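Workshop tips: recording handling jobs for a learning arm

Updated in October. Applies to the arm in the back workshop and to the hand-held grippers on loan.

These tips are for anyone at Teststead recording examples of household and workshop jobs for the Lirnska set. They cover boards, panels, frames, trays and other flat things with a rim. Cloth and crockery have their own pages.

You are recording yourself guiding the gripper through a job, from start to finish, over and over. The system learns from whatever you give it, including the habits you did not mean to teach. Most of what follows is ordinary workshop sense.

Before you start

Sweep the floor. Sawdust and bits of masking tape get recorded along with everything else, and a curl of tape that is in every episode on Monday and in none for the rest of the week makes Monday's recordings look like a different job.

Wipe the wrist camera with a dry lens cloth. Use a proper one, kept in its bag. A shirt sleeve leaves grease.

Check the finger bolts with the small hex key. Finger tight is too loose and they work out over a long session. If a fingertip is chipped, write it in the log and carry on. Change the finger only if the grip slips or the chip has reached the flat part.

Lay out everything you plan to use that session. If you have six boards, use all six in turn. It is slower than doing one board until you are sick of it, but the set is far more useful.

Write the task in one plain sentence on the card before recording. "Pick up the panel by its long edge and lean it against the wall." If you need the word "then" twice, split it into two tasks.

Lighting

Leave the main lights on and the blind half down. Bright sun on pale wood washes out the edge, and the edge is what you are trying to grip. After four o'clock the sun comes straight through the side window, so either pull the blind fully or move to the other bench.

You do want some variety. Record part of each batch with only the ceiling lights, and part with the bench lamp as well. Note which is which. Do not change lights during an episode.

Shadows under a board are fine. A real kitchen or garage has them, and the arm has to cope with a dark patch next to a light one.

Gripping a rim or edge

Open the fingers wider than you think you need. Bring them in so that the edge sits in the gap with space either side, pause for a moment, then close. The pause gives a clear point where the approach finishes and the grip begins. People who are good with their hands tend to skip it because it feels fussy.

Come in along the line of the edge, with the fingers turned to match it. If the board is leaning, the edge will be on a slant and the wrist needs to slant too. Closing square on a slanted edge twists the board and marks the wood.

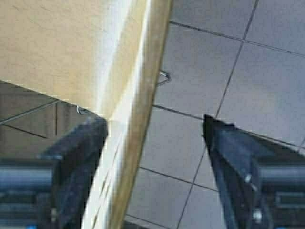
Giang Lại
Workshop technician, Teststead

Wire hooks and little metal clips need watching on any panel that has them. The one in the photo has a bent wire hook sticking out by the wooden edge and a small curved clip at the lower corner, and either would be an easy thing to catch with a fingertip. Plan your grip for a clear length of edge. If you do snag something, stop, mark the episode as failed and begin again. Do not wriggle free and keep going.

Keep your speed steady. A bit of blur while the arm or the board is moving does no harm, but if the edge is smeared all the way through the approach you are going too fast. I tell new people to move as if they were carrying a full mug across a carpet. Darragh Mulcahy does it faster than that and gets clean recordings, but he has been at it a lot longer than the rest of us.

Do not correct yourself in tiny jerks. If you have come in too high, back off a little, line up and come in again. Those recoveries are worth having. Tick the "recovery" box so they can be found later.

Lifting and putting down

Lift until the board is clear of the floor before you carry it sideways. Dragging scuffs tiles and it teaches dragging.

Thin panels flex. Grip nearer the middle of the long side and give the panel a second to settle after the lift. If it sags so much that the far corner touches the floor, it is too big for one gripper, so put it aside for the two-arm sessions.

Put things down in different places. It is very easy to use the same spot every time, usually the one nearest your good hand. Tape marks on the floor help, but tape gets learned, so we use pencil dots on a paper plan kept on the bench. There are ten positions on the plan. Work through them in order and cross them off.

Open the fingers fully before you back away. A half-open release is the commonest fault in our files, and it nearly always shows up towards the end of a session when people want their tea.

Floors and backgrounds

Grey tiles are good to work on. The joints show clearly, and they make it easy to see on playback whether the wrist was drifting. The trouble is that we have a lot of tile already. If you are recording at home with a loan gripper, please use whatever else you have: carpet, lino, floorboards, a concrete step. Patterned rugs are welcome.

Avoid a wooden floor under a wooden panel for your first few sessions. It is a fair test for the arm, but it is hard to judge the grip from the wrist view until you have had some practice.

Keep feet out of it where you can. Pets as well.

How many to do

A batch is 100 good episodes. Failed ones do not count towards it but must be kept, so do not delete anything. For a simple pick and lean, most people need some 145 attempts to get there in their first week. It comes down after that.

Take a break every half hour. Put the arm in its rest position, not just on pause. Shoulders and wrists go stiff without your noticing and the recordings get lazy along with them.

Swap people partway through a batch if two of you are in. Everybody has their own way of approaching a board, and a set made by one person teaches one person's way. Left-handers are always wanted.

Checking afterwards

Watch a few episodes back before you leave, at normal speed, from the wrist view. Look for:

the edge in view before the fingers close
a clear pause before the grip
no finger touching hooks, clips or hinges
the fingers fully open at the end
the right task sentence on the file

If the first episode you check has a fault, look at the next several too. A knocked camera bracket will spoil everything from that point on. We lost most of a Thursday that way. The bracket had slipped a few degrees during the morning and we did not look until five.

Name the files with the board number, floor, light setting and your initials, in that order. Spaces cause trouble with the uploader, so use underscores. If you have forgotten the light setting, put "unk". Please do not guess.

Upload before you switch off. The recorder holds a day's work and will overwrite the oldest files without asking.

Looking after the boards

Edges wear. Rub them down lightly with fine paper when they start to splinter and note it in the log with the date. Do not repaint or varnish a board halfway through a batch.

Wipe black marks off pale wood with a barely damp cloth and let it dry flat. Our older boards have a few marks that will not shift and they stay in use.

Store panels on edge in the Gauthier rack with the hooks all facing the same way, or they lock together and pull each other out. Bent hooks can be straightened with pliers, but only roughly; a hook that sits a little crooked is more like what the arm will meet in somebody's house.

Loan kit

Hand-held grippers go out in the grey Brundon cases. Each case should come back with the gripper, two batteries, the charger, the hex key and the lens cloth. Charge the batteries the night before, as they fade noticeably in a cold garage.

Where we are

The panel and frame jobs stand at 648 good episodes. Leaning a panel against a wall is well covered. We are short of anything lifted down from above waist height, anything on carpet, and anything recorded in the evening. If you can do one of those, put your name on the sheet by the door, or leave a note for Darragh and he will sort out a case for you.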